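Lornthorpe, November
Issued by the Ilel press office
Reading time: 5 minutes

Ilel publishes good practice guide for testing robot grippers in simulation

Ilel has today published a good practice guide for organisations that test robot grippers in simulation before using them on real equipment. The guide sets out what should be recorded, what should be checked and what should be reported when results from a simulated test are used to support a decision about safety, purchase or installation.

The guide is free to download and applies from the date of publication. It is voluntary, but Ilel will expect members to follow it, or to state plainly where they have departed from it, in any test report submitted to Ilel's register.

Simulation is now a routine part of robot development. A manufacturer can rehearse a simple pick many thousands of times on a computer before a physical arm is switched on. The cost is low and no one is placed at risk. Until now, however, each laboratory has described its simulated tests in its own way, and buyers have found it difficult to compare one report with another.

During the consultation, Ilel examined 600 test reports supplied by members and by public bodies. Many gave a success rate without saying what had been counted as a success. Others left out the size of the test object, the surface it stood on or the range of starting positions. In a number of cases the report did not make clear which results came from a simulator and which from a working machine.

What the guide requires

The guide contains 6 requirements, each supported by notes and a model form.

1. Labelling. Every result, chart and picture taken from a simulation must be labelled as such wherever it is published, including in sales material and slides.

2. Definition of success. The report must state in advance what the gripper has to achieve, for how long, and how this is measured. A grasp that is held for a moment and then lost must be recorded separately from a grasp that is never made.

3. Test objects. The shape, size, weight and surface friction of each object must be given. Where a plain test cube is used, the report must say whether its faces are marked and whether the control software relies on those markings.

4. Lighting and image noise. Where the robot is guided by a camera, tests must cover more than one lighting arrangement, with shadows falling on the work surface in at least part of the test. Any grain or noise added to the simulated camera picture must be described, together with the level used.

5. Number of trials. A headline success rate must rest on at least 2,000 trials with varied starting positions. Trials that are stopped early must be kept in the record and the reason for stopping them given.

6. Comparison with physical tests. No claim about performance on real equipment may be made on simulated results alone. A smaller set of physical trials must be carried out on the same task, and both sets of figures must be printed side by side.

Lighting and shadows

The fourth requirement drew the greatest number of comments. Several respondents asked for it to be removed, on the grounds that it adds to computing time. Ilel has kept it. A camera mounted close to the gripper will often see the fingers, the object and several overlapping shadows at once, and software that has been trained on clean, evenly lit pictures may not cope well with such a view. The final text has been shortened, and the notes now explain how a laboratory with limited computing power can meet the requirement by testing a sample of its lighting arrangements.

Trial of the draft

The draft guide was tried out at the Baysal test laboratory in Lornthorpe, using a simple cube-grasping task in simulation. The laboratory completed 3,321 simulated trials under the draft rules and reported on the time and effort needed to fill in the forms. Two forms were merged following its report, and the section on stopped trials was rewritten in plainer words.

The Baysal laboratory also asked for clearer advice on storing records. The guide now states that the simulator version, the settings file and the random seed must be kept with the results, so that another laboratory can repeat the test. Pictures from the simulated camera should be kept in the form in which the control software received them – they should not be cleaned up or sharpened for the file.

Next steps

Ilel will accept reports prepared under earlier arrangements for a further six months. After that, new entries to the register must use the model forms. Entries already on the register will stay in place and do not need to be prepared again unless the product has changed.

A short training course for test staff and report writers will be offered online and at Ilel's offices in Lornthorpe. Members may also send one draft report for informal comment before making their first entry.

The forms can be completed by hand or through Itell, the online records service used for the register. Itell checks that each required field has been filled in. It does not judge the quality of a test, and a completed form should not be presented as approval of a product.

Ilel will review the guide after its first year of use. Comments on the wording – particularly from smaller laboratories and from organisations buying robots for the first time – are welcome at any time through the press office or the register team.

Notes to editors

Ilel is a membership body concerned with standards and good practice in automation. It does not sell or certify robots.

The guide covers grippers with two or more fingers. Suction and magnetic devices are outside its scope and will be considered separately.

The picture supplied with this release may be reproduced free of charge in connection with the guide, provided that it is labelled as a simulation.

Contact: Ilel press office, Lornthorpe | © Ilel. All rights reserved | Back to top

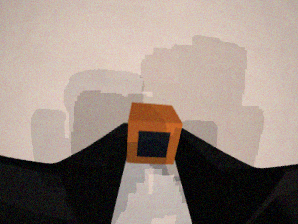

Simulated view of an orange test cube between two gripper fingers. Picture: Ilel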